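Fleten hand-held gripper: build notes and data card

Fleten is a hand-held gripper with a camera on it, built by members of the Asau shared workshop. This file goes with the first set of recordings, called Illance. It covers what is in the set, how the tools were put together and what we know is wrong with it. The software that reads the recordings is kept separately under the name Tedesco.

Status

Version 2 of the hardware. Version 1 had straight fingers and is no longer supported. Recordings made with it have been removed from the set.

What is in the set

1325 recordings, none longer than 45 seconds. Each one is a single attempt at a small handling job, such as picking up a cup, moving it and letting go. Failed attempts are kept and marked as failed in the index. There are 8 tasks in all, listed in tasks.txt with the wording that was read out to the person holding the gripper.

Every recording has its own folder with the video, the finger opening over time and a short text note. The note is free text and some are blank. Please don't parse it.

Work area

The cup tasks use a white table on open floor, with red tape on the floor to mark the zone. Other workshop users carry on as normal, so expect people and chairs in the background. The zone was kept the same size throughout, but the table was sometimes moved within it. Don't rely on its position between sessions.
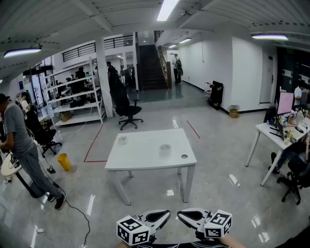
Table with two clear cups, and the marker cubes on the gripper fingers.

Building the gripper

1. Print the body and both fingers. The housing takes the longest – print it overnight and check the first layer before leaving.
2. Clean up the finger pivots with a file until they turn freely. If they bind, the opening values will jump.
3. Fit the dark pads. Press them down hard at the tip, where they tend to lift.
4. Glue a marker cube to each finger. The two cubes carry different patterns, so check them against the drawing first. A swapped pair gives a mirrored track.
5. Fit the camera and run the lens calibration in Tedesco. Repeat it if the camera has been taken off for any reason.
6. Close the gripper on a roll of tape, standing on its edge, and hold it up at chest height. The roll should stay put between the pads, and both fingers should be in view of the camera. 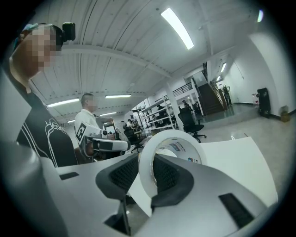 Known problems

Clear plastic cups are hard to pick out against the white table top. We left them in, but a model trained only on those tasks will probably do badly.

The ceiling lights reflect off the floor and the exposure shifts when the gripper is tilted down. Locking the exposure helped a little. The lens is very wide, so straight lines bend towards the edges – use the calibration file before measuring anything.

Recordings from the first week of March have a late start on the finger data. Tedesco corrects this on loading, but other readers will not.

Faces

Faces are pixelated in the released video. If you find one that was missed, open an issue with the recording number and we will replace the file.

Licence

The drawings and recordings may be used and changed freely, as long as the Asau workshop is credited. The full text is in LICENCE.txt.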